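How a Robot Gets Ready to Work in a Yard

A robot that works outdoors has a lot to learn. It has to reach down to a stone patio without bumping it. It has to steer clear of chairs, plants and posts. Before a real robot tries any of this, people often set it up inside a computer first.

The computer version is called a simulation. It works a bit like a video game. The yard, the sky and the robot are all drawn by the computer, and nothing gets broken if the robot makes a mistake.

Linnea Løken sets up robots this way. The one she looks after is called Mrema. Its practice yard is called Zosow.

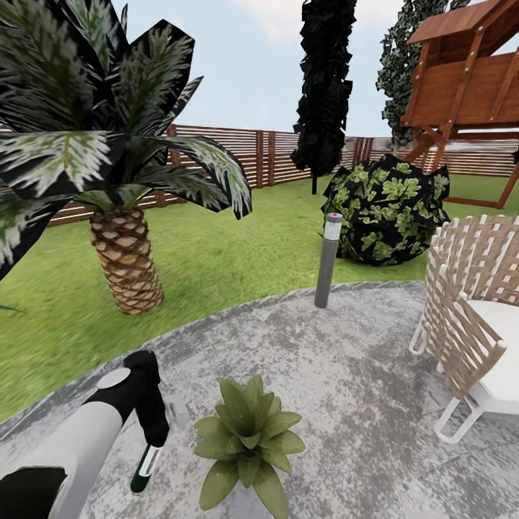
Mrema's gripper just above the patio in the practice yard.

A gripper is a robot's hand. Mrema's grippers have fingers that close on things, the way you pinch a crayon. The computer has to know exactly how long each finger is. If that number is wrong, the robot may think it is touching the ground when it is still in the air.

So Linnea starts with a check called zeroing. She moves each joint to a starting spot and tells the computer, "This is zero." A joint is a place where the arm bends, like your elbow. Every later move is measured from zero.

Next comes the finger check. Each gripper opens all the way and closes all the way 100 times. The computer keeps a list of how far the fingers moved. If one finger stops short, Linnea looks at its settings and fixes the number that is off. Then the check starts over.

After that, Mrema can practice with small things.

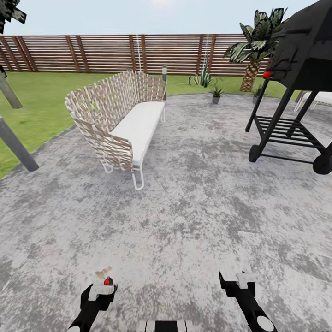
Holding something small is harder than it sounds. Squeeze too lightly and it drops. Squeeze too hard and a real object could crack. Linnea sets a limit on how hard the fingers can press, and she begins with a low one. She raises it one step at a time until the grip holds.

The yard needs looking after too. Things in a simulation can go wrong in odd ways. A chair might sink into the patio, or a plant might float. Linnea has a list of 412 items to check, and a program called Fukel goes through most of them for her. It takes 11 minutes. She looks at the rest herself.

Words to know

Simulation: a pretend place made by a computer.
Gripper: the part of a robot that holds things.
Joint: a place where a robot's arm bends or turns.
Zeroing: telling the computer where a joint starts.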